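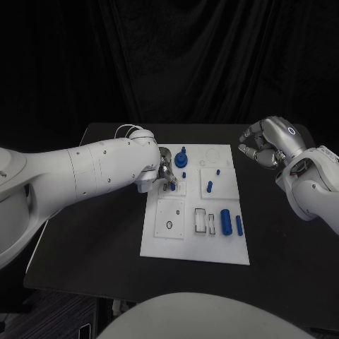 Eilidh Swanson argued in a comment on our preprint that a two-arm assembly benchmark says little if one arm could do every step alone. We agree in part. The Mesto task set was built so that some steps can be done with one arm and others need both, and we report the two groups separately. All parts belong to a single board layout, with pegs, cylinders and a gear-shaped part in blue, and the fixture plates kept pale to limit color cues from the background.

The policy was trained on 2599 teleoperated episodes. Of these, 2000 came from the Weditz collection and the rest were recorded with the final board. Each episode was split into segments at contact changes, and both arms were labeled in every segment, including those in which one arm only holds its position.

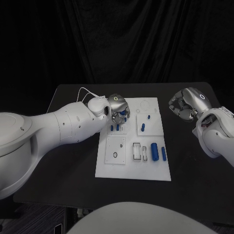 One reviewer asked whether labeling the idle arm teaches the policy to stay idle. To test this, we trained a second policy, Wike, with idle segments masked out of the loss. Wike began moving the second arm earlier, but it also drifted into the path of the first arm during peg placement. We kept the labels for all later runs.

Evaluation used 60 trials per policy. The start pose of each arm was drawn from a fixed list – the same list for both policies – and the operator reset the parts by hand between trials.
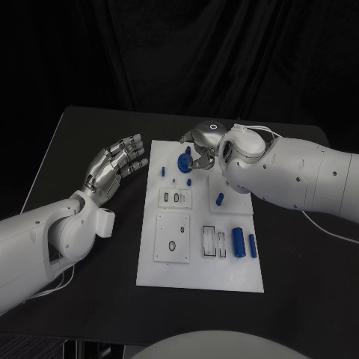
A trial was stopped when the wrist force limit was reached or when a part left the board. Stopped trials count as failures, even when earlier steps had been completed. Most of the failures we logged fell in the steps that need both arms, where an error of 2 mm in one hand was enough to block the other.

Figure 4. Both arms over the work board, with the right hand above the gear-shaped part and the left index finger extended.
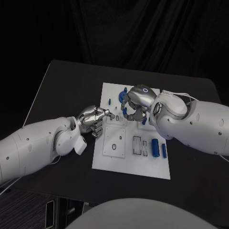
5.3 Transfer to the Brutolholm layout

We then moved the fixture plates to the Brutolholm layout without retraining. The part set, force limit and list of start poses were left unchanged.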